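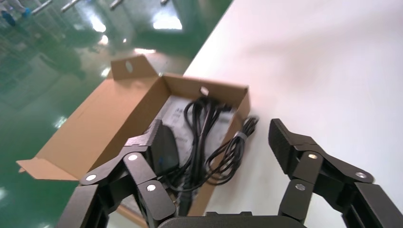

Fig. 1 – Câbles noirs dans un carton ouvert.

Assistance > Confidentialité > Vasska Messagerie > Guide de l'administrateur

Sommaire | Installation | Conservation | Demandes légales | Glossaire

6. Configurer le traitement des réquisitions judiciaires

La présente section s'adresse au responsable de la confidentialité désigné par l'organisation. Elle suppose que le module d'archivage est activé et que les rôles ont été attribués (voir page 27).

1. Ouvrez la console d'administration, puis sélectionnez Conformité > Demandes légales.
2. Cliquez sur Nouveau dossier. Saisissez la référence de l'acte, l'autorité requérante et le délai de réponse.
3. Joignez une copie intégrale de l'acte au format PDF.
4. Délimitez le périmètre : comptes visés, période, types de contenu. Ne cochez que les catégories expressément mentionnées dans l'acte.
5. Activez le gel des données. La suppression automatique est suspendue pour les seuls comptes visés.
6. Transmettez le dossier au second valideur. L'export demeure verrouillé jusqu'à son accord.

Remarque : les conversations chiffrées de bout en bout ne figurent pas dans l'export. Seules les métadonnées de connexion sont communiquées, dans la limite de 194 jours.

Attention : le gel ne permet pas de récupérer un message supprimé avant son activation.

Attention : n'avisez pas le titulaire du compte lorsque l'acte comporte une obligation de confidentialité. Dans le cas contraire, utilisez le modèle de lettre 627.

En cas de doute sur la validité d'un acte, adressez-vous à Katalin Gál, service juridique, avant toute transmission.

© Fothergill – Documentation Vasska | Nous contacter | Haut de page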